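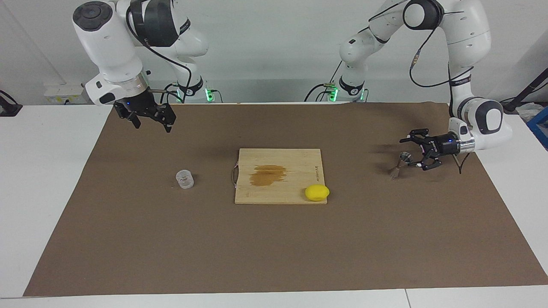 *Zweiarmige Zelle bei Vainio mit Schneidbrett, Zitrone und Becher auf Packpapier.*

Um kurz nach sieben zieht Nanna Ragnarsson das alte Papier vom Tisch und rollt es zusammen. Das neue kommt von der Rolle, braun und matt, und wird so zugeschnitten, dass links, rechts und vorn ein Streifen der weißen Platte frei bleibt. An diesem Streifen orientiert sie sich später, wenn sie prüft, ob der Bogen verrutscht ist. »Glänzen darf er nicht«, sagt sie. »Mit Folie haben wir im Winter zwei Wochen verloren.«

Ragnarsson betreut bei Vainio die Zelle, die intern Hatgate heißt. Zwei weiße Arme stehen nebeneinander an der hinteren Tischkante, jeder mit einem schwarzen Zweifingergreifer. Die Arme üben Handgriffe aus der Küche: Becher umsetzen, Obst auf ein Brett legen, kleines Metallgerät aufnehmen. Das Programm dafür schreiben andere. Ragnarsson sorgt dafür, dass die Mechanik jeden Morgen dort steht, wo das Programm sie vermutet.

Zuerst kommen die Kabel. Sie laufen außen an den Armen entlang und bilden Schlaufen, die bei jeder Bewegung mitgehen. Ist eine Schlaufe zu kurz, zieht sie am Handgelenk, und der Greifer landet daneben. Ist sie zu lang, bleibt sie irgendwann hängen. Ragnarsson fährt jeden Arm langsam in seine äußersten Stellungen und schaut dabei nur auf die Schlaufen. Am linken Arm hat sie im Juli eine Halterung um ein Gelenk nach oben versetzt. Seitdem ist dort Ruhe.

Danach die Flansche. Vier Schrauben halten jeden Greifer, angezogen wird über Kreuz mit dem Drehmomentschlüssel. Deok-su Shin, der die Zelle mit aufgebaut hat, wollte das anfangs einmal im Monat machen. Nach 110 Betriebsstunden hatte sich am rechten Handgelenk eine Schraube gelockert. Jetzt steht der Punkt auf der Wochenliste.

Die Liste hängt ausgedruckt im Flur und hat 17 Zeilen. Sechs davon betreffen die Greifer: Fingerspiel, Auflageflächen, Stecker, Schließkraft, Nullpunkt, Anzeige. Leuchten die Sockel grün und die Greifer blau, gilt die Zelle als bereit. Ragnarsson verlässt sich darauf nur zur Hälfte. Den Nullpunkt kontrolliert sie trotzdem von Hand, mit einem Messklotz zwischen den Fingern.

Zuletzt legt sie die Gegenstände aus. Das Brett kommt in die Mitte, der Becher nach links, das kleine Metallteil nach rechts. Die Zitrone darf auch über den Rand des Bretts ragen. Schwierig sind durchsichtiger Kunststoff und blankes Metall, bei beiden spielt das Licht eine große Rolle. Jae-in Na, zuständig für die Auswertung, hat deshalb darum gebeten, die Jalousien bis Mittag geschlossen zu lassen.

Ersatzfinger kommen von Punov, die Lieferzeit schwankt. Zwei Paar liegen in der Schublade, ein drittes ist bestellt. Ein Wechsel dauert eine halbe Stunde, das Nachjustieren meist länger.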